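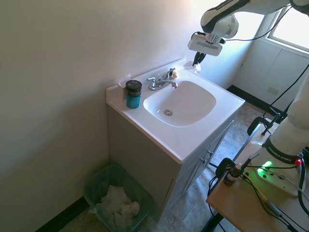 Lamai Sukprasert findet ja, die wichtigste Regel am Waschtisch sei die langweiligste: Solange der Arm sich bewegt, bleiben die Hände draußen, auch wenn etwas umfällt. Wir sehen das genauso, und weil wir solche Regeln gern gemeinsam mit anderen aufschreiben möchten, laden wir herzlich zur Mitarbeit ein!

Für das Projekt Cutine sucht Jusolier Teilnehmerinnen und Teilnehmer, die mit uns eine Praxisleitlinie für Roboterarme in Wohnräumen erproben. Es geht um ganz alltägliche Dinge — wie nah darf man stehen, wer gibt den Arm frei, wann wird angehalten, und wie schreibt man das so auf, dass es auch jemand versteht, der nie eine Norm gelesen hat? Der Entwurf umfasst derzeit 78 Regeln, und wir ahnen schon, dass manche davon zu streng und andere schlicht unverständlich sind.
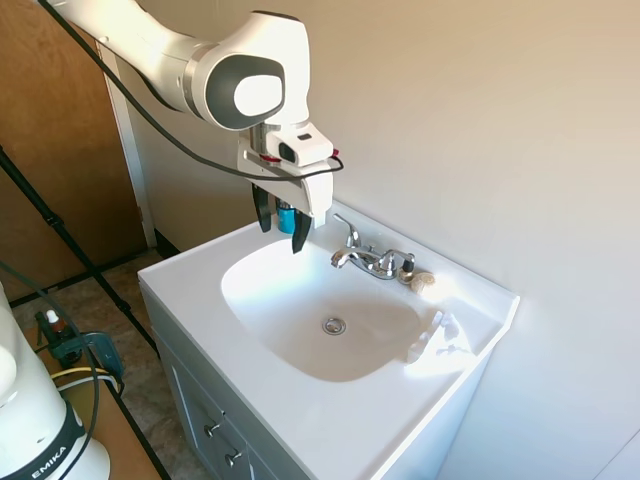 Greifen und Abstellen am Waschtisch, Projekt Cutine

Wir freuen uns über Menschen ab 18 Jahren, mit oder ohne technische Vorkenntnisse. Wer aus Pflege, Haushaltshilfe oder Arbeitsschutz kommt, ist uns besonders willkommen, aber Neugier genügt völlig. Vorgesehen sind fünf Termine im April, jeweils ab 10 Uhr, mit Einweisung, Beobachtung und einem ausführlichen Gespräch bei Kaffee (der ist gut, versprochen). Fahrtkosten erstatten wir selbstverständlich.

Bei Interesse schreiben Sie bitte ein paar formlose Zeilen an Somkiat Inthanon, Jusolier, Stichwort »Cutine«. Ein Lebenslauf ist nicht nötig — erzählen Sie uns lieber, was Sie an Maschinen im Haushalt beruhigt oder nervös macht.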